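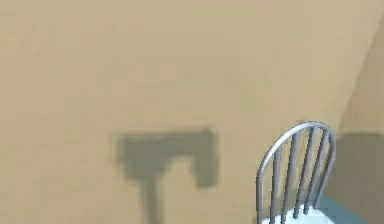 After nine years of talking about it (and I do mean talking, over many cups of coffee), the short course at Prorkdale is finally going to open for member play in November. If you have walked past the old practice ground lately you will have seen the flags are already in, and I can tell you the greens are rolling far better than I dared hope back in the spring. We have kept the look of the whole thing very plain, and the same goes for the little starter's room, where we are leaning toward a warm sandy tan on the walls with no signs or plaques on them at all. I find it restful, though I know one or two of you were hoping for somewhere to hang the old scorecards!

The course itself plays to 2173 yards from the back markers, with nine holes, all of them par threes and short par fours. Ramil Magbanua, our head greenkeeper, laid out the routing so that you finish the fourth close to the parking lot, and anyone with only an hour to spare after work can slip away there without feeling guilty. The longest hole is the seventh, at 296 yards, and it bends around the pond we used to call Gasholm, after the farm that stood there. A few of the brave ones will want to cut the corner. Please do, and please bring extra balls.

The grass on the greens is settling in nicely, but Ramil asks that everyone fix their ball marks, and maybe one more while you are down there. Pull carts are fine anywhere except the banks behind the second and the eighth, which were seeded late. Riding carts will stay on the main course until the ground firms up.

Rowena Marquez in the golf shop is taking names for the first week of tee times now. Groups of two or three will be paired up where we can, and juniors go out free with a grown-up. There will be a small nine-hole event for the Umali Cup once everybody has had a chance to play the course a time or two, and the entry sheet will be next to the shop register.

We still have some paths to finish, and the bench by the sixth tee has been ordered but has yet to arrive. The bridge over the ditch at the third is done, thank goodness, and quite handsome.

If you have questions about tee times, stop by the shop and ask for Rowena. For anything to do with the course itself, Ramil is usually out near the pond before breakfast and is always happy to chat.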